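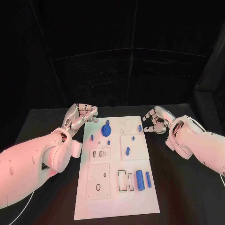 Back at the board

Home Projects Notes About Contact
Search this blog Go
5 min read

I said in September that I would write something every time our group got a new part of the task board sorted, and then I didn't. So this is a catch-up post. If you only read this blog for the bike repairs, skip it.

There are four of us on the project: me, Nathalie Goossens, Itsuki Koyama and Yuto Okabe. Our supervisor is Trefor Gwilliam. The project is a two-armed assembly exercise. The robot has two arms with a five-fingered hand on each, and it has to pick up blue plastic parts and put them where they belong on a white board. There are pegs, a gear-like disc, a thick cylinder and a thin rod. The board has holes, slots and engraved outlines. Every group on the course gets the same board and is marked on the same things.

We split the work early on. Nathalie does the hands. Itsuki does the arm paths. Yuto looks after the recordings and the file naming, which used to be my job until I overwrote a folder. I do the write-up and the test sheets, and I steer the arms when we need demonstrations.

Most of our time has gone on the pegs. A peg is easy to pick up badly. If the fingers close too high it tips, and if they close too low the knuckles catch on the board before the peg has moved at all. Nathalie's fix was to bring the hand down almost vertically and bend the fingers later than we had been doing. 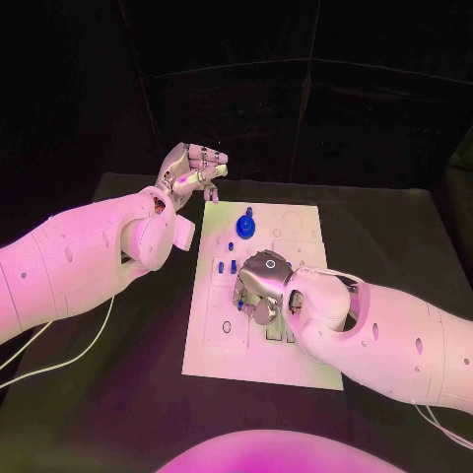 It made a difference, although it also meant Itsuki had to redo the last part of every path for the right arm. The wrist needs much more room when the hand comes in from above. He spent two evenings on it and was fairly quiet about whose idea it had been.

The other thing we changed was what the left arm does when it isn't needed. Our first version sent it all the way back to its start position after each move, and that wasted a lot of time. Now it waits by the far left corner of the board. Trefor asked us to write down exactly where, so we did, and the number is in the shared sheet along with the speeds.

We call our control script Wultero. There is no meaning behind the name. Yuto needed something to type and it stuck. The older script was called Grenico and a few of the test sheets still say that, so if you are in our year and borrowing our sheets, they are the same thing with different defaults.

As of 25th March we have 2,153 recorded attempts. Trefor wanted over 1,000 before he would look at any results, so we are well past that. A fair number of them are no good for training. I have been going through them in batches of 60 and marking where the grip was lost, and it is slow work. I've put the radio on for most of it.

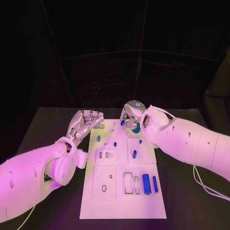 What still goes wrong

The square plate on the right side of the board is our worst area. When the right hand goes in for one part there, it is easy to nudge another. We tried changing the order and taking the nearer one first, then changed it back.

Lighting is the second problem. The pink light is fine for us to work in but our colour threshold for the blue parts was set up under plain white light, and it shows. Itsuki thinks we should drop colour altogether and go by shape. I would like to try resetting the threshold first, as it is an afternoon's work and the other thing is not.

The third is the disc. It is wider than the pegs and flat, so the grip that works for a peg is no use. The fingers have to go round the edge and stay level with each other. Katsuhiko Aoki from the year above did the same exercise and told us his group left the disc until last and ran out of time. We took the hint and moved it up the list.
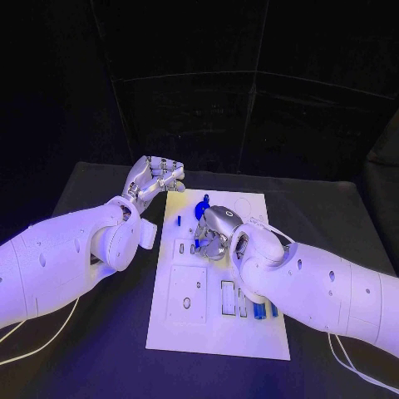 Nathalie wants to split it into two moves, one to get hold of the disc and one to turn it, with a short pause in between. I've written the test sheet for that. Each run gets a line for the grip, a line for the turn and a box for comments. Please can everyone use the comments box and not the margin.

The cylinder and the rod can wait. They lie on the board to the right of their outlines and I expect them to be simpler, though I said that about the pegs as well.

Next session I'm steering and Yuto is on the sheets, so the handwriting will be better. I'll post the grip settings once Trefor has read through them.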